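Ticket subject: Presale codes rejected, Kellier fan club
Status: Resolved
Opened: July 17, 2022

The Druvusmont ticketing desk received reports from fan club members whose presale codes for the December Kellier concert in Cakville were refused at checkout. The page displayed the message "Code not valid for this event." Affected members had received their codes in the second mailing, which went to 400 addresses.
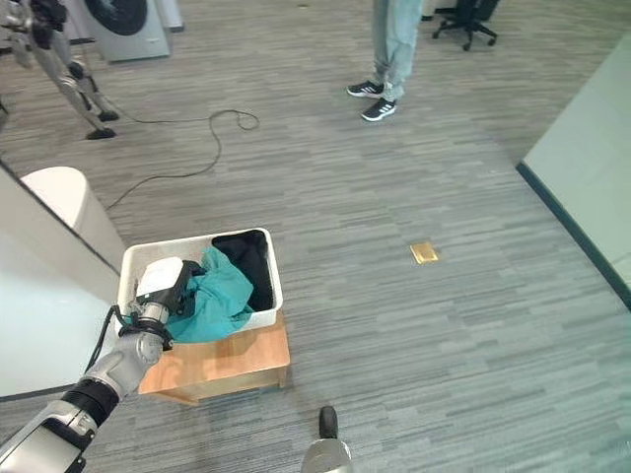 Review by Pádraig Geraghty found that the second batch had been assigned to the Grigaitė support date instead of the headline show. The batch was reassigned and four test orders were completed without error.

Members should enter the original code again. No new code will be issued. Orders remain limited to four tickets per account. Members who purchased at the general price may request an adjustment by replying to this ticket with their order number.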